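Keeping old office computers going: notes for the Wednesday session

Slide 1, title
Wait for people to finish with the coffee. The room at Trangate holds its heat, so leave the door open until the projector warms up. Say who I am, skip the biography. They have the handout.

Slide 2, why we're here
Start with the invoice. Don't read it out, just leave it up and let the accountants find the bottom line by themselves. That was one year of replacing desktops at Rillanow because they were "slow." Pause after "slow."
Then say what slow meant when we went and looked. Full disk. A printer utility from three printers ago. A machine under a desk with its back grille against a radiator. One person had a browser with so many tabs open that the titles had shrunk to little gray teeth.
Ask for hands: who has requested a new computer when they wanted a nap? Mine goes up first.

Slide 3, the 20-minute rule
Before anyone fills in a purchase form, somebody sits with the machine for 20 minutes. Restart it. Check free space. Look at what starts up by itself. Feel whether air is coming out of the back.
Somebody always asks what happens at minute 21. You write down what you tried and you pass it on. The writing down is the part people skip, and then the next person restarts it again and feels clever.

Slide 4, the cupboard
Describe the Mahlangu Street cupboard. Retired machines stacked with no labels, keyboards on top, one Christmas tree. We'd been buying memory for months with perfectly good memory sitting under the tree.
Now there's a sheet on the door. You take a part, you write it on the sheet. It has been defaced twice and it still works better than the software we paid for.
(If short of time, cut the Christmas tree. Nobody has ever laughed at it except me.)

Slide 5, what's worth fixing
Go slowly, this is the slide they photograph.
Worth it: more memory, a solid state drive, a new fan, a power supply if the rest is decent.
Maybe: anything that means swapping the board. By then you've rebuilt the computer and kept the dents.
Not worth it: laptops that have had soup in them. I will take questions about the soup afterward.
Mention that the Biltia branch set its own limit at 2 repairs per machine. After that it goes for parts, no speeches. I thought this was harsh until I saw how much time we spent on one desktop that everyone had become fond of.

Slide 6, opening the case
Power off, unplugged, side panel off, tower lying flat. Screws in a cup. Not the cup you're drinking from, and yes, there's a story.
Touch bare metal before touching anything else. Memory comes out by the clips at the ends of the slot. If it needs real force, stop, you've missed a clip.
The processor socket gets its own warning. There's a metal lever holding the frame down, and when the socket is empty you keep fingers, sleeves and lanyards out of it. I have wrecked one with a lanyard. It said VISITOR on it.
Leave the picture up while people find the lever.
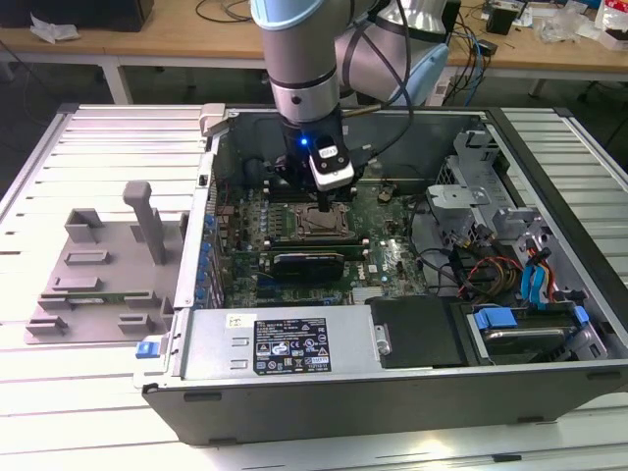
Slide 7, the money
Back to the invoice, with the new one beside it. We spent 3,000 on parts last year, and that includes the good screwdrivers, which have since walked off.
Finance will ask about staff time. Fair question. The time is in the handout, second page, in a font I didn't choose.
Don't promise savings to other sites. Trangate's machines are all one model and ours looked like a yard sale.

Slide 8, what to do on Monday
Pick one cupboard and empty it.
Tape a sheet to the door.
Move whatever is against the radiator.

Questions
Likely ones: warranties (check first, then check again), wiping drives (before the machine leaves the desk, every time), whether they can take an old one home (ask IT, and I am going to keep saying ask IT).
Soup, if anyone remembers.
Get the clicker back.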